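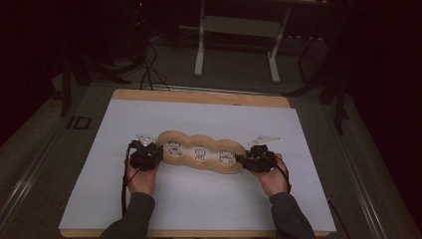
Wollasis Tenants' Association
Minutes of the regular meeting, March 2021

Held by video call. Chair: Houda Bensaid. Minutes taken by the secretary. A quorum was present once the Block C members got their sound working.

1. Minutes of the previous meeting

Approved with one change. Under "Bike room," the words "members were pleased with the new lock" to read "members were told about the new lock."

2. Laundry room payment app

The landlord's agent, Stundonia, wants to take out the coin slots in July and move all the washers and dryers to a phone app called Tosar. Their letter was shared on screen. It says the change will be "smooth for residents."

The Chair asked what was meant by smooth. The agent's representative, who joined for this item only, said it meant residents would not need coins. The Chair asked what residents without a smartphone would do. He said a card could be looked into. She asked that "could be looked into" be written down as he said it, and it has been.

Points raised by members:

The app takes a smallest top-up of $5. A wash does not cost $5. Several members wanted to know what happens to the money left over when someone moves out. The representative believed it could be refunded but did not know how, or by whom.

There is very poor phone signal in the basement. He said the signal had been tested. Asked on which floor, he said he would find out.

The letter claims the app will cut waiting times. A member from Block A said the wait is caused by two dryers that do not heat, and she did not see how a phone would fix a dryer. There was general agreement. The representative said repairs are a separate matter. The Chair said residents do not find them separate when they are holding wet sheets.

Agreed: to write to Stundonia asking for the refund rules, the signal test results and a firm answer on cards, all in writing. The association does not support the change until these arrive.

The representative left the call.

3. Roof work

Hijazi, the roofing contractor, has sent a second quote. It is $2,000 higher than the first and lists the same work. A member suggested that materials have gone up. The Chair said that may well be so, but the quote does not say it, and she would like to hear it from the people asking for the money. The secretary to request a line-by-line price for both quotes.

The top floor reports that the stain in the hallway ceiling is bigger. The agent's log has it as "monitored." No one on the call had met the person monitoring it.

4. Parking survey

Replies came in from 26 households. The draft summary says residents "strongly favor" marked spaces. The secretary pointed out that the survey did not have a "no change" box, so it would have been hard to favor anything else. The summary is to be held back and the question asked again with the missing box added.

5. Other business

A request to start a newsletter was discussed. Members liked the idea. When asked who would write it, the discussion moved on to recycling.

Recycling: pickup is still being missed behind Block B. Carried over again.

Next meeting to be set by email. The Chair asked that people answer the email this time.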